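Donside synagogue safety walk, Mon 10 June — my comments

Front doors: both open outwards, fine. Chairs for 300 stacked too close to the exit though!

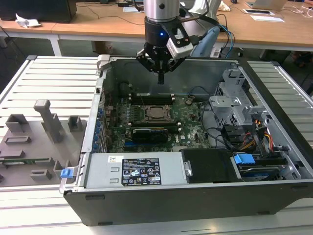
I've asked for them to go back by November, before the big interfaith supper.

Extinguishers: 3 checked, one tag missing (Janden hall).

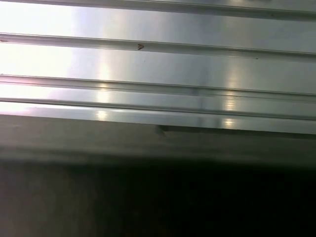
Ridged metal, close up.

Ark steps: loose carpet — tape it, please. 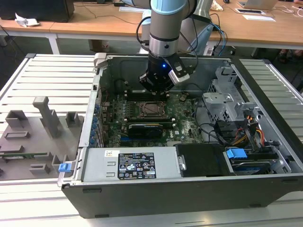 Alarm: tested, nice and loud.

Office: too many plugs on one lead again. I'd also like the old computer switched off at the wall before anyone reaches in near the processor socket on that green board.

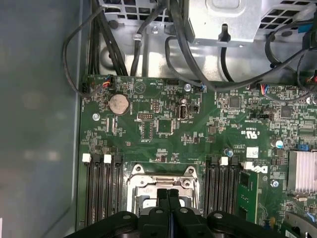

Women's gallery: rail solid, bulb out on the stairs. I'll bring one on my next visit, and if you're in the office meanwhile, mind the metal edges with those vent cutouts above the green board.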